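Folding on the bed vs. a table, and what to do with the clean pile
Home & Laundry > Folding, sorting, storage

rosserc
29 April 2021
I do all the folding on the bed and I want to get faster at it. The basket comes in full and goes down next to the bed, then I work through it one piece at a time. The trouble is that the quilt and the pillows live on the bed too, so half of my space is gone before I start. I roll the quilt up and push it to one side, and that helps some. There is no room for a table in there and the top of the dresser already has a folded pile on it.

Questions are below the photo. I'd like answers from people who fold for a whole family.
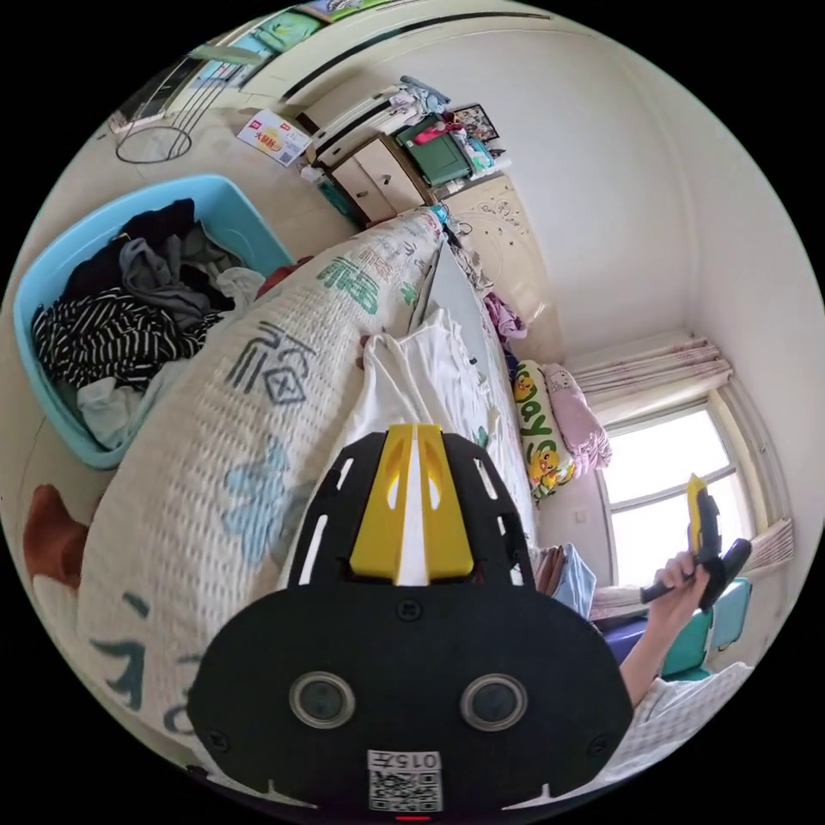

1. Sort first or fold as it comes?
I have been folding as it comes. Everything gets mixed and I end up with one tall stack that I have to split again at the wardrobe.

2. Folding board or no folding board?
Mine is a plain flat one. It's fine for T-shirts and useless for anything with a hood.

3. Where does the clean pile go while you finish the rest?

nine_socks
Sort first. Dump the whole basket, make one heap per person, then fold. It looks worse for five minutes and then it's over.

Lougher_M
I disagree with sorting first if the bed is your only surface. You need the space for folding. Leave it in the basket, pull out all the T-shirts, fold those, put them away, then go back in for the pants. The basket is your sorting heap.
As for the quilt, take it off the bed completely. A rolled quilt takes up as much room as a person.

rosserc
Taking it off means it goes on the floor, and I'm not doing that with a white quilt.

Lougher_M
Over a chair then.

bluehamper
For the board, put the shirt face down, collar at the top, board in the middle just under the collar. Sides in, bottom up, slide the board out. If there's a big print on the front it ends up facing you and you can tell the shirts apart in the drawer. I had a Rilto board that was too wide for kids' sizes and ended up cutting one out of a box.

rosserc
I have been laying them face up. Will try it the other way. The shirts here mostly have a big graphic on the front, so finding the right one matters more to me than a perfect edge.
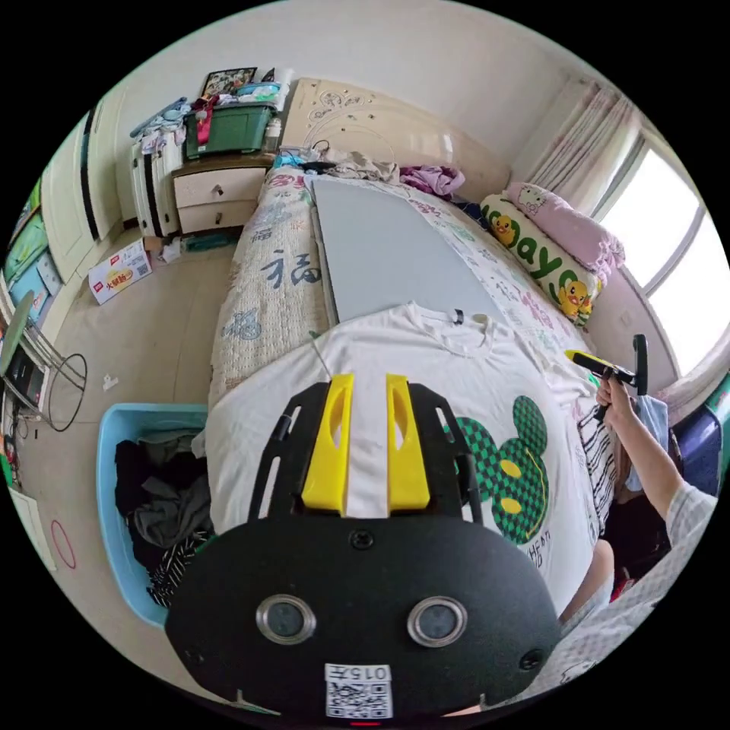

I also stop to smooth the bedspread every few shirts and that slows me down. It bunches under the shirt when I pull the sleeves in.

nine_socks
Pull it tight and tuck it under the mattress before you start. Or fold at the foot of the bed where you can stand square to it.

Lougher_M
Boards are a waste for one basket. By the time you've lined it up I've folded two by hand.

bluehamper
Two crooked ones, maybe. Mine have to fit in a 9 inch drawer.

rosserc
Going with T-shirts first, straight out of the basket, and the quilt stays where it is. Still open to ideas on the hoodies.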